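**From:** Catherine Forsyth, Collections Office, Jarkwood Textile Museum
**To:** Members' list
**Date:** 2 Sep 2022
**Subject:** Re: Hand knitting display, loans and labelling

Dear members,

The Collections Office has received several replies to the first notice, most of them concerning the one below. It is quoted so that the answer reaches everyone.

> The notice asks for "domestic knitting of any period". Does this include small garments made for toys? I have a number of these from my aunt, together with the patterns she worked from, which are in pencil on the backs of envelopes. I should also like to know whether lenders must supply their own labels, and how long the pieces would be away.
>
> Member 571, Harero branch

Small garments are included, and the Office would be glad to see them. They are often the best record of what a household knitter did with leftover wool, and few have reached the museum's store. The patterns should come too, in a separate envelope marked with the same loan number.
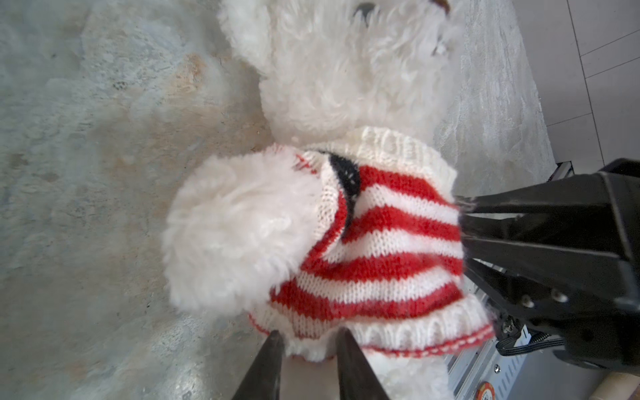 *Teddy bear in a hand-knitted striped sweater with a ribbed collar.*

Lenders are not asked to write labels. They are asked to complete the loan form, giving the maker's name if known, the place of making, and any repairs. "Not known" is an acceptable entry and is preferred to a guess. Label text will be prepared by the Office and sent to lenders for correction before printing.

The loan period is 14 weeks from the opening in October. Pieces will be returned by hand at branch meetings or by the carrier, Clarnari, under the museum's existing cover. Lenders who wish to state a value above the standard limit should write to the Office before sending anything.

Several members have asked how pieces should be packed. Please use plain white tissue, and roll larger items where possible. Pins should be removed.
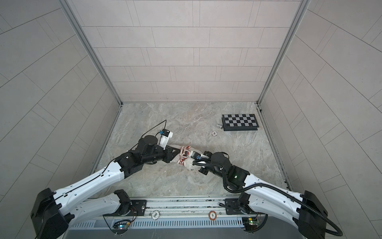

Condition notes have caused more difficulty in past years than any other part of the form. A note should be made with the piece opened out on a flat surface in good light, front first and then back, with the seams checked last. A cloth left crumpled, like the red and white one on the grey marbled floor, cannot be properly checked for holes or thin places, and a note made in that state will be sent back. Moth damage must be declared. Pieces with active moth will not be accepted into the building, and the lender will be asked to collect them.

The form is number 3009 and may be had from any branch secretary. The older version, printed on green paper, has no space for repairs and should be thrown away. Each lender may offer up to 6 pieces; a set made to be worn together is treated as one piece.

Members of the Tosh branch should note that their collection point has moved to the side entrance of the library. All other collection points are unchanged.

Replies concerning loans should be sent to the Office directly and not to the list.

Yours faithfully,

Catherine Forsyth
Collections Office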